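Keep the Covers On the Parts List

The usual argument about repairing office printers concerns motors, boards and firmware. I would start with the molded plastic. On most of the machines that cross my bench, the gray inner covers and guides do more work than their price suggests, and they are the first items a supplier drops from its catalog.

A guide of this kind is a structural part. It locates shafts, keeps paper off the mechanism and sets clearances that no adjustment screw can recover once a rib has snapped. Yet the service literature files it under "cosmetic." Voltonum lists 21 replacement parts for its mid-size desktop line, and only the outer door is plastic. Pikeck does better, with 51, but sells the inner guide bonded to an assembly that costs over 100 dollars. The owner of a cracked guide is then quoted the price of a used machine.

The objection is that plastic seldom fails. In normal use I agree. It fails during service, when a technician pries at a latch that was designed to be closed once. A cover that must come off for cleaning should be held by screws, and the screws should be reachable with an ordinary driver.

Designers put real effort into the underside of these moldings, where the user never looks. Walls, ledges, pockets and ribs are all tooled into one piece.
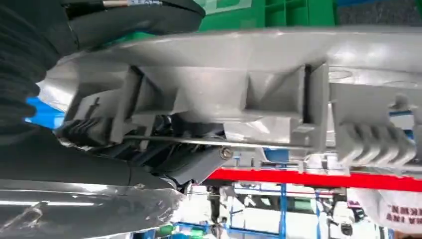
Tooling is the expensive step, and it has been paid for by the time the first unit ships. Running extra pieces for spares costs resin, press time and a shelf. Tautahi has kept that shelf for its older models, and its parts are sold singly, with the part number molded into each one. The other makers should copy the practice, beginning with the number.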